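Workshop > Projects > Fledora > README

Print this page | E-mail this page

# Fledora hand gripper, data card

Fledora is a hand-held two-finger gripper built at Jeststead, a shared workshop, and a small set of recordings made with it. Brenda Mottram drew the printed parts. Kazimír Koubek wrote the recorder and keeps this file up to date.

Last edited 21/05/2020.

## Contents

- 38 recordings of cloth handling, almost 100 minutes in all
- 6 part files for the fingers, arms and body
- recorder script and its settings file

## Build notes

The fingers and arms are black. Each arm takes a brass threaded insert in its upper face, pressed in with a soldering iron. Go slowly with the iron and stop when the brass is level with the plastic. The front edges of the finger pads chip with use. Small chips have made no difference to the grip, so we only reprint a finger when the flat inner face is damaged.

The camera sits on the tool and looks out over both fingers. Check that both pads are in view before you start recording.

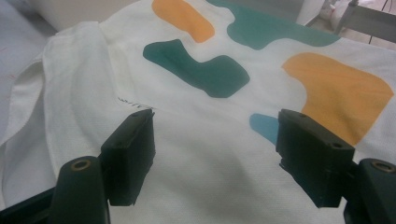

Can I use the recordings without building the gripper?

The recordings are plain video with a text log next to each one, and any player will open them. You need the part files only if you want to record more.

## Known problems

- Two recordings have no finger width in the log. They are marked "Lenz" in the list, after the old logger.
- Black pads on dark cloth are hard to separate from the background. Most of our cloth is light for that reason.
- The Erkar branch has longer arms. Its part files don't fit this body.

## To do

Add a left-handed grip. Redo the settings file so the paths aren't tied to Kazimír's laptop.

Contact: the Fledora shelf at Jeststead | © 2020 Jeststead | Back to top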